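Skurkley Shared Workshop: Gripper Build FAQ

Who may join the Pendeo hand-held gripper build?
Any member who has completed the bench safety session. Each build group is limited to 11 members.

How long may a table be reserved?
Reservations run for 90 minutes and may be extended once – at the desk only.

What objects are used for grip practice?
Members begin with light household items. Fragile or sharp objects are not permitted.

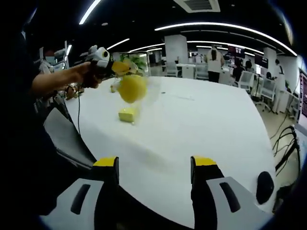

Grip practice at the white table, with yellow-tipped fingers and small yellow objects.

May I print my own finger tips?
Yes. Print files are kept in the Bhuiyan folder on the workshop computer. Tips wider than 19 mm do not fit the standard mount.

May a gripper be taken home?
Finished units may be borrowed for up to 2 weeks. Cables must be returned with the unit.

Who do I contact about missing parts?
Please leave a parts slip at the desk before the end of your reservation.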